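Daltlow bin picking: pictures from the example-gathering bench

By Gizella Bíró
December 4, 2020

The claim made for Daltlow is that it will learn to pick up household odds and ends after being shown enough examples. I have heard that sort of claim before, and I asked to spend a day at the bench before writing anything kind. Vega Casado, who runs the sessions, agreed and let me read the logs as well.

The log stood at 1,214 attempts when I arrived. The target is 2,310. I asked where that number came from and was told it was what the budget allowed, so make of that what you will. An attempt is one reach into the bin and one try at a lift, and it goes into the log whether the thing comes up or stays put.

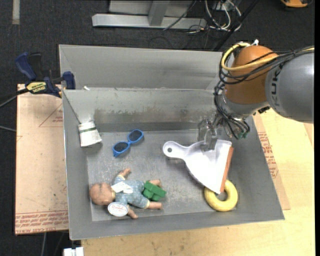 Arm and dustpan in the metal bin. Also in there: a baby doll, blue sunglasses, a green blocky toy and a pale yellow ring.

I will grant that the choice of objects is better than in the April set, which was 600 attempts on plain boxes and taught the system a great deal about plain boxes. A dustpan has a thin handle and a wide body, and there is more than one sensible place to take hold of it. Whether the system can tell a good place from a lucky one is another matter. Braulio Bautista thinks it can. He showed me a chart. The chart was drawn from the same bin and the same toys it had been practising on.

My other grumble is with the labels. Each attempt is marked as a success or a failure by 2 people, and where they disagree the attempt is dropped. That keeps the records tidy, but the awkward cases are the ones I would most want kept – a thing held by its very edge, say, or two things coming up together. Hryhorii Kuzmenko has asked for a third label, "unsure". He was still waiting for an answer when I left.

The next set moves to the Preltby bench, with objects the system has not met. I have asked to see those logs too, failures included.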